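Building hand-held grippers in a shared shop: tips from a doubter
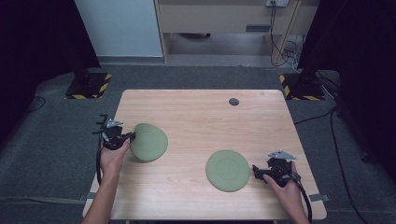 I came to hand-held grippers thinking they were a waste of a good bench. You take a pair of hands that already work, put a claw in each one, and then spend an evening trying to do what a four-year-old does without looking. The idea is that you record yourself doing a chore with the claws, and later a robot with the same claws learns the chore from you. The second half of that I will believe when my dishes are put away.

Still, the build itself is a decent shop project, and we have made enough mistakes at Feltstead (our shared workshop, two rooms behind the tile place) that somebody ought to write them down. These are my notes as of 22 March 2018. They cover the bench, the cables, the jaws and the practice pieces. They don't cover software. I have opinions about the software and they are not useful to anyone.

Start with the table, not the gripper

Everybody wants to start printing parts. Sort out the table first. You want one that doesn't rock, at a height where your elbows sit a little above the top when you are standing or sitting the way you plan to work. If you have to hunch, you'll do six good tries and then forty lazy ones, and the lazy ones are what you'll end up with.

A plain top is better than a busy one. We had an old workbench with vise marks and paint all over it and I liked it very much, but small parts vanished on it. A pale top shows you the screw you just dropped. If your table has a cable hole in it, either use it or put tape over it. A loose M3 nut will find that hole.

Check for wobble with the claws in your hands, too. You lean on a table more than you think when you can't feel the surface with your fingers.

Cables

This is where most home builds go bad, and the kit instructions I've seen give it one line. A cable coming off a hand-held tool has a weight of its own, and it pulls. If it pulls to the right, you will correct to the left all evening without noticing, and your wrist will tell you the next morning.

Let the cable drop away from the back of the grip in a wide, soft loop, then off the side of the table on the same side as the hand that's using it. Left cable left, right cable right. Don't let them cross in front of you. Don't run either one across the work.

Leave slack, then leave more. Reach for the farthest corner of the table with the gripper closed, and the cable should still hang. If it goes straight at any point, it's too short.

Put a strain relief where the cable meets the body. A zip tie through two holes is fine. Hot glue is not fine; ours let go the first week.

On the floor, tape down anything that lies where you walk. Carpet makes people careless here because the cable doesn't slide around and seems to stay put. It stays put until a shoe goes under it. If you have stands near the bench, mark the bases with hazard tape, yellow and black. It's cheap, and I have the shin to argue for it.

The stuff plugged in along the wall deserves ten minutes as well. Get the plugs off the floor, bundle the extra length, label both ends. I say this every January and do it in no January.

Jaws

Our first set came from a Hokus kit. The fingers were smooth, hard and very handsome, and they couldn't hold a spoon. We sanded them, which helped a little. We glued on strips of bicycle inner tube, which helped a lot, and which also leaves black marks on anything light. Silicone baking mat, cut with a sharp knife, has done best so far. It peels at the corners, so round the corners off before you glue.

Some things I would check before blaming the jaws:

Do both fingers meet along the whole length, or only at the tips? Close them on a strip of paper and pull. If the paper slides out near the base, shim it.

Does the gripper open wide enough when your hand is tired? A trigger that feels fine on the first squeeze can be miserable on the fiftieth. Soften the spring before you do anything clever.

Can you see past it? The bulky ones hide the exact spot where the jaw meets the object, and you end up tilting your head like a pigeon.

Brackets on top

If you're going to mount anything on the gripper, use metal for the bracket. Printed ones flex, and a sensor on a flexing bracket gives you numbers that look fine and mean nothing. We went through two printed designs before somebody bent one out of scrap aluminum in less time than the printer takes to warm up. Keep it small and keep it close to the body. Every bit you add on top makes the thing want to roll over in your hand.

Use thread lock, the kind you can undo. Then put a paint mark across the screw head and the bracket so you can see at a glance whether it has turned.

Plates, and why they are harder than they look

Sooner or later you'll want to pick up a plate. I'd tell a beginner to start with a sponge, but nobody starts with a sponge.

A plate lying flat gives a claw very little to work with. The rim is low, the jaw is thick, and if you come down from above you'll just tap it. Come in from the side with the jaws open, level with the tabletop, and get the lower finger under the rim. Then close, and only then lift. With a plate you can tip it up on its edge once you have the rim, and from there the other hand has something to take.

Use two plates the same. You want to know whether a bad grab was you or the plate, and with a mixed stack from the thrift store you never find out. Pick a color that stands out from the table. And no good china. I was told this and used a saucer I liked.

Watch out for doing everything with your strong hand while the other one hovers. The recordings show it plainly. Make the weak hand do the first lift for a while, even if it's ugly.

What it costs, in time and money

The seller we first looked at, Gindolance, wanted $2,320 for a ready-made pair. We laughed and built our own. I'm less sure about the laughing now. If you add up the printed parts that failed, the second set of motors and the evenings, we saved money only if the evenings are free.

We did 50 tries at the plate lift in one long session and kept 43. That sounds good until you hear that I was the one deciding which to keep. If you want a number you can trust, have somebody else judge, and write down the rule for a good try before you begin. Ours was "both feet of the plate off the table," and plates don't have feet.

Before you pack up

Wipe the jaw pads with a damp cloth. Hang each gripper by its body, never by the cable. Look at the screws with the paint marks. If you clamped anything to the table edge, take it off or warn the next person, who will catch a sleeve on it.

The people at the Bermúdez makerspace across town have a robot arm that is meant to use our recordings this summer. I've offered to bring the plates. I am bringing a broom too.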